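Print this page | E-mail this page

Reading and Writing About Homes, Session 3
Handout: What does plate colour do to your appetite?

You will have met the claim already. Eat off a blue plate and you eat less; eat off a red one and you stop sooner; match the plate to the pasta and you will heap it up without noticing. It appears in magazines, on kitchenware labels and in at least one leaflet handed to me in a doctor's waiting room. Tonight we ask how much of it we should believe.

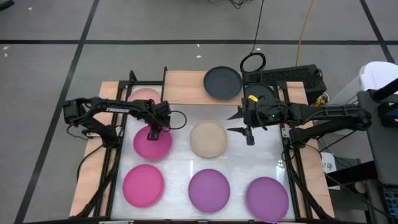
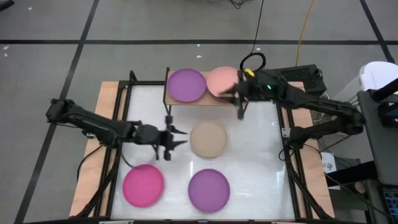
Pink, purple and beige plates.

Solange Leclerc objected at the last session that her family had switched to smaller, darker plates in February and had all eaten less since, and she did not see why she should need a study to tell her so. Fair enough, and I said I would answer it properly. Her family may well be eating less. What we can't tell is which change did it. The plates were smaller as well as darker. Everyone at the table knew why they had been bought. People who buy new plates in order to eat less have usually made up their minds to eat less.

How such a claim gets made

Take the leaflet from Plemari, copies of which are at the back of the room. It says that diners given red plates left more food behind. Read down to the small print and you find 76 diners, all at one lunch, split between 2 rooms. One room had red plates and the other had white. Nothing is said about which room was warmer or noisier, or who was serving. If the staff in one room gave bigger helpings, more would be left over, and the plates could have been any colour you like.

The leaflet also measures the wrong thing for its own purpose. Food left on the plate is not the same as food eaten. A person who takes a large helping and leaves a third may have eaten more than a person who takes a small one and finishes it. I would want both weights, before and after, for each diner.

The contrast argument

This is the better version, and I have more patience with it. The idea is that you judge a helping by its edge. White rice on a white plate has a weak edge, so you go on spooning. On a dark plate the edge is plain and you stop. It sounds sensible. Plenty of things that sound sensible fail when somebody weighs the rice.

Kevin Ñahui sent me his notes from the canteen at Lumside, where they tried it for themselves. They served 100 lunches on pale plates and 100 on dark ones, with the same menu, and weighed the serving dishes afterwards. The difference was smaller than the gap between one cook's ladle and another's. He draws no conclusion, and I think he is right. It was one canteen, and people there mostly have their food served for them, so the edge of the rice had little chance to work on anyone.

Before next time

Read the Plemari leaflet twice, the second time with a pencil. Mark every place where it says "linked to" and try putting "caused by" there instead. Does the sentence still hold? Then look at who paid for it. Plemari sells plates. That doesn't make the leaflet false, but I would like to see the same result from someone who doesn't.

If you want to try a small test at home, change the colour and keep the size, and don't tell the others what you are looking for. Weigh what goes on and what comes back. One dinner won't do.

We meet in the upper room at Aremwood as usual. Bring the leaflet.

Print this page | E-mail this page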